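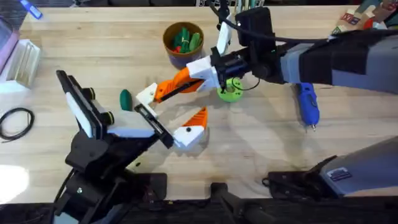 I got to Lambrechts at 11 on a Tuesday, which is a silly time to visit a bakery, because the good stuff is gone and everybody working there has been up since before I went to bed. The owner didn't seem to mind. She put a heel of rye in my hand before I'd even found my pen (still warm!) and told me to sit on a flour sack.

I'd come to ask about her starter, which regulars call Nurnari and talk about like it's a cousin.

"It's flour and water," she said. "People want it to be a hundred years old. I started it in my apartment 20 years ago and the first two tries smelled like feet."

She bakes 400 loaves on a Saturday now, most of them for the market in Plerar, and I asked if she ever gets sick of bread. She laughed for a good long while. "I get sick of sandwiches. I had toast this morning, and I'll have toast tonight."

We talked about the oven, a used Bostitz deck that runs hot on the left side. Her bakers all know to turn the trays halfway through, and new hires learn it the hard way. She keeps meaning to get it fixed. "Then I'd have to learn it all over again, so no."

What I really wanted was advice for my own sad, flat loaves, and she was kinder than I deserved. "How long do you let it rise?" Five hours, I said, pretty proud of myself. "And how cold's your kitchen?" Well. It's freezing, in December especially. She told me to put the bowl in the oven with just the light on and quit looking at the clock.

I tried it that weekend. The loaf came out lopsided and a bit dark on the bottom, and my kids ate the whole thing before dinner. I'm going back for more rye on Saturday, early this time.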